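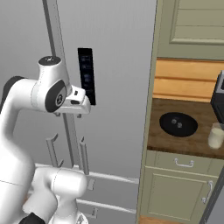

Robot Learning, Unit 4
Collecting demonstrations in a simulated kitchen
Notes for the lecture and the lab. Prepared by Bjartur Kirkegaard

1. What we need from this unit

In the last unit we had a policy that learned from examples, but the examples were given to us in a file. Now we make them ourselves. A demonstration is one full recording of the arm doing one task, from the start pose until the task is finished or the time is over. At every step we store the joint positions, the state of the gripper, the camera views and the command which the operator sent. The command is the label. If the command is stored one step too late, the whole recording teaches the wrong thing, so please check the time stamps before you check anything else.

2. The task family

Our kitchens are built in the simulator Hikden. The arm is the same in all of them, but the cabinets, the counter, the colors and the objects are changed. For this unit we use only tasks at the refrigerator: reach for a handle, open a door, close a door, press the panel. Reaching looks too easy to be worth recording. In my experience it is where the policy fails most often. Long handles can be taken at many heights, and two operators will choose two different places. The policy then sees both and may go to the middle between them, where the grip is sometimes bad.

For this reason we agree on the grasp region before the session and write it in the task sheet.

3. Source demonstrations and generated ones

The set Maston, which you will use in the lab, has 3851 recordings. Of these, 700 were made by people with the teleoperation tool Gutulico. The others were generated: the program takes a human recording, cuts it into segments, moves each segment to fit the new position of the object, and plays it again in the simulator. A generated recording is kept only if the success check is passed at the end.

Two warnings about this method.

The success check looks at the final state only. An arm that pushes its elbow through the counter edge and still opens the door will pass. Look at a sample of the videos with your own eyes.

Generated data copies the habits of the source. If the operator always waited before closing the fingers, then thousands of steps will contain this waiting, and the policy can learn to stand still near the handle. We cut long pauses from the human recordings before we generate - not after.

4. What to vary and what to keep

Vary: start pose of the arm, position of the base, cabinet style, small objects on the counter, light.
Keep: control rate, camera names, order of the joints, units of the gripper command.

Objects on the counter have no role in a refrigerator task, but they should be there. A policy trained only with a clean counter can behave strangely when a plate or a glass comes into the view.

5. Lab work

Work in groups of 2. Each group records the task "open door" with Gutulico and submits the raw files together with the task sheet. Failed attempts are also submitted, in a separate folder with the name "failed". Do not delete them, we need them in Unit 5.

Then replay recording 2187 from Maston and answer in writing: at which step does the operator correct the direction of the wrist, and would you keep this correction in the training data? Half a page is enough.

Reading: the chapter by Đào on segment cutting, on the course page. The proof in the appendix can be skipped.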